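Home | Notes | Projects | People | Contact

Stop Buying Grippers by the Grip Force

December 17, 2019
By the bench automation desk

Most of the arguments I hear about grippers for lab work are arguments about force. One data sheet says this many newtons, the other says more, and the purchase order goes to the bigger number. I think this is the wrong way to choose, and I have spent enough of the year comparing two grippers on well plates to say why.

A well plate weighs very little. Any electric gripper sold for a small arm can hold one. What decides whether the job works is the shape of the fingers, how much room they need on either side of the plate, and how well the controller tells you what happened when the fingers closed. Force comes a long way after those three.

Since July we have been running the Vumeck and the Emeck against each other in simulation, on the same arm, with the same perforated board and the same black plate holders. We built the simulation before we bought anything, and I would do it that way again. A model of a gripper costs an afternoon. A real one on loan costs a contract, a mounting flange, a cable that does not fit, and a month of waiting. 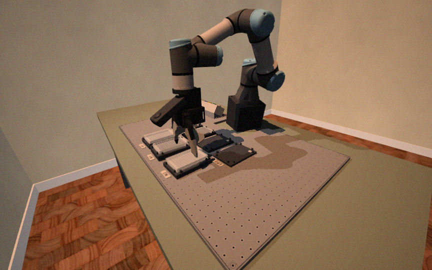 The first thing we learned had nothing to do with picking up plates. It was about neighbors. Holders on a board are packed close together, and a finger that opens wide enough to clear one plate can easily touch the next holder over. With the Vumeck model, we had to move the rows apart before a full run would go through without a contact warning. With the Emeck we could leave the spacing alone, but the approach had to be straight down, and the wrist had to turn a little further than I liked to get there. Neither of those costs is on a data sheet.

We did 300 pick attempts with each gripper at the final spacing. The Vumeck missed 2. The Emeck missed 67, and almost all of those were at the row farthest from us, where the arm is reaching across and the wrist angle is least friendly. If I had only tested the near row, I would have called it a tie and picked the cheaper one. This is a common mistake, and vendors make it easy by demonstrating in the most comfortable part of the workspace.

I should be fair to the Emeck. Its controller is much the better of the two. It reports finger position while the fingers are moving, and it gives you a clear status when they stop early. The Vumeck controller gives you "done" or "not done," and you have to guess at the rest. In a lab that runs overnight, I would give up a fair amount of pick success for a gripper that can say it has closed on air. A miss you know about is a retry. A miss you do not know about is a ruined plate in the morning.
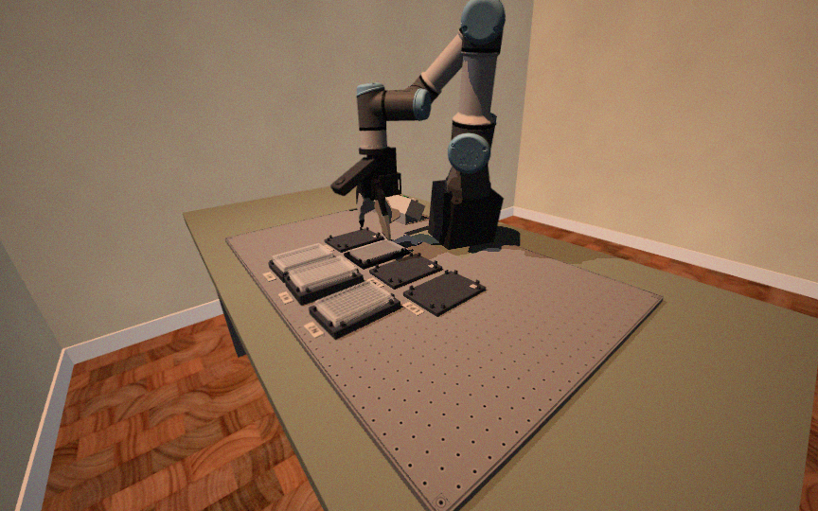
Flumader Bench Automation Group — Internal Opinion Series

So which one should we buy? My answer is the Vumeck, with a cheap sensor added to make up for the controller. Software around a weak controller can be written in a few weeks. Fingers that cannot reach the back row stay that way unless you redesign them, and then you own the redesign and every crack in it.

The usual objection to all this is that simulation lies. It does. Contact between a plastic plate and a finger pad is hard to model, and I would not trust our numbers for slip at all. I do trust them for reach and clearance, which are geometry. The board is flat, the holders do not move, and the arm's joint limits are known. If the model says the wrist cannot get there, it cannot get there on the bench either.

Cameras came up more than once. The Huang add-on was suggested as a way to correct small errors in where a plate sits. It may be a good product, and we will probably try it. I would still leave it off the first setup. A camera adds lighting, calibration and another thing to restart, and it is too easy to use one to cover for holders that are badly placed. Fix the holders first.

My last complaint is about how we write these comparisons up. Our own log has 1048 entries in it, and a good part of them say "OK" and nothing else. Record the holder, the approach direction and the finger opening every time, even when the pick goes well — someone will want to know in a year, and the log should be able to tell them.

Related items
Plate holder spacing: what we use now
Finger pads and slip, a short test plan
Notes on the Emeck status codes
Do we need a camera on every arm?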